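Tube week at robot club

2021-07-12

So I finally have a weekend's worth of club stuff to write up, and it's all about test tubes. Summer session at Olasia is small this year, which I love, since it means way more time on the arm and way less time waiting for it (in February I got one turn in three weeks!).

Our project is called Rollard. The job sounds like nothing: take capped tubes out of one rack hole, put them in another, don't drop any. Our team started with the easy layout, four tubes along the end row, and let me tell you, easy is relative when your gripper is on the other side of the rack and you're driving it by wrist camera. 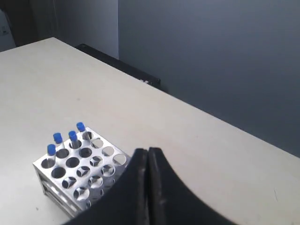 Four blue caps, all in the end row.

Ásdís Bundgaard, who runs the session, made us write down every grab we tried. We're at 200 now and she wants 900 before the Balogh meet. I whined a lot. She was right though, my notes from the first day are useless and the later ones are pretty great.

The next layout is the scattered one, and it's my favorite! Tubes all over the place, some of them close enough together that you really have to think about where your fingers are going before you come down. I like to open up wide and get one finger on each side of the nearest cap. Then slow. Slower than that.

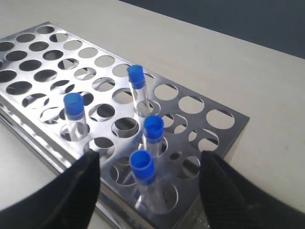
What I keep getting wrong

Height, mostly. The rack is shiny steel and full of holes, and on the camera view I can never tell how close I am to the top plate. Pundero (our rival team, hi guys) swear by watching from the side, so I've been stealing that trick and looking up from the screen every time I get near the rack.
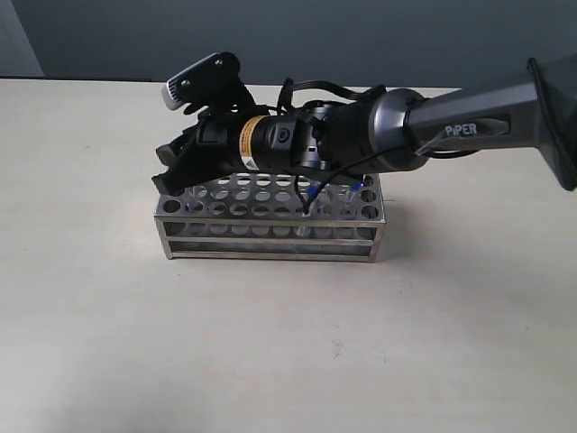 I've also been bad about cables. I get so focused on the fingertips that I forget the rest of the arm is coming along too, and then I have to back out and start over. My best clean run is 36 seconds and I'd like to beat it before Balogh, but Ásdís says no speed runs until the notebook is full. Back to the notebook, then.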